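June, late, feet hurt

Station 3 again all day. Came in before 8 and the left gripper was already sulking, jaws closing fine for the first half then a little hitch before they meet. Same hitch Jagadeesh logged last week and signed off as "cable". Not the cable. I swapped the cable first thing and it hitched just the same.

Took it apart on the bench. Grit in one of the linkage pivots, a grey paste really. Wiped it out, one drop of the thin oil, NOT the thick stuff Yavuz likes, back together. 46 screws if you count the cover and the plate, and I do count them now after what happened with the Furance unit. Smooth after that. Opened and closed it by hand 100 times while eating a sandwich.

Then back to the table to check the pair together. Books first. 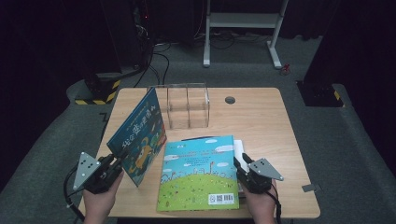 Both grippers back on station 3, picture books out, left one holding.

Width readings were off between the two so had to re-zero both. Procedure says close fully, wait for the beep, open fully, wait. It doesn't say which one first and it matters!! Right first, then left. If you go left first the right one picks up an offset of a couple mm and you chase it for an hour. Ask me how I know. Wrote it in marker on the inside of the lid of the Groma case, will get it into the proper doc when Hélène gives me edit rights back.

Elango called at lunch wanting to know if we're ready for the Skerine people. Told him ask me at five. He called at four.

Pads next. Log has this set at a bit over 2,000 cycles, pads are supposed to be good for more then that but the old ones on the right had gone shiny and paper was creeping. Peeled them, cleaned off the glue (took forever, the wipes are useless, need the real solvent), new ones on, pressed them down and left them while I did emails. Lined the edges up with a steel ruler this time. Last time I eyeballed it and they met crooked.

Paper is the real test. A book forgives anything, you can be out by a hair and it still stands there.
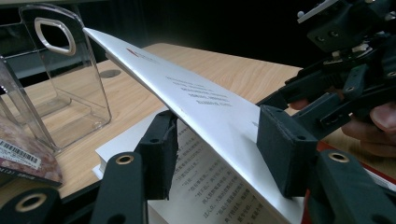
Single sheet between the pads, over the open book.

148 on the force setting. Lower then Ashwin's sheet says but his was for the old pads. Noted both numbers in the log with initials so we don't have that argument again.

Still to do: spare bushings, order them, the Nomura catalog has them under some other name. Tie the cables up so they quit dragging over the table edge. Label the two chargers. Find my good hex driver, I think Yavuz has it.

Home after seven. Cold rice. Bed.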